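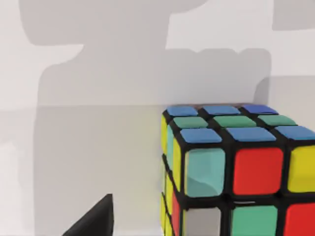
Grurkeck revises its over-the-door wreath hanger

Home Products News | Seasonal | Storage | Hardware | Contact

Grurkeck has changed the design of its Statholm wreath hanger for the coming season. The new version replaces the fixed top hook with a sliding bracket that adjusts to the thickness of the door. Orders from retailers open on Thursday.

The earlier hanger was made in one size and left a gap on thinner interior doors, which let the arm swing when the door was closed. The bracket now locks with a thumbscrew on the inside face – no tools are needed – and a felt strip covers each surface that touches the paint.

The arm is powder-coated steel and is 14 inches long. The rated load remains unchanged. Product manager Nazma Ranasinghe said the company ran the bracket through 1000 open-and-close cycles on a test door before approving it.

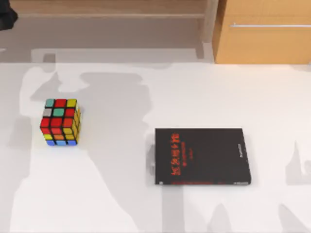 "Most of the returns were about movement and scratches," Ranasinghe said. "The finish was fine. We left it alone."

The hanger will ship in 3 colors: black, bronze and white. Cartons hold 60 units, packed flat with the thumbscrew bagged separately. Debashish Hettiarachchi, who handles supply for the Ilen chain of home stores, said the flat carton takes up less shelf space in the stockroom than the old one.

The hanger is not suitable for storm doors or for doors with a raised weather seal along the top edge. Replacement felt strips will be sold separately from September. Owners of the earlier model cannot fit the new bracket, as the arm uses a different slot.

Related items
Nanayakkara adds shorter mantel hooks
Storage bags for artificial trees: new sizes listed
Ilen moves seasonal orders to a single form

This site uses cookies to remember your settings. Accept | Manage choices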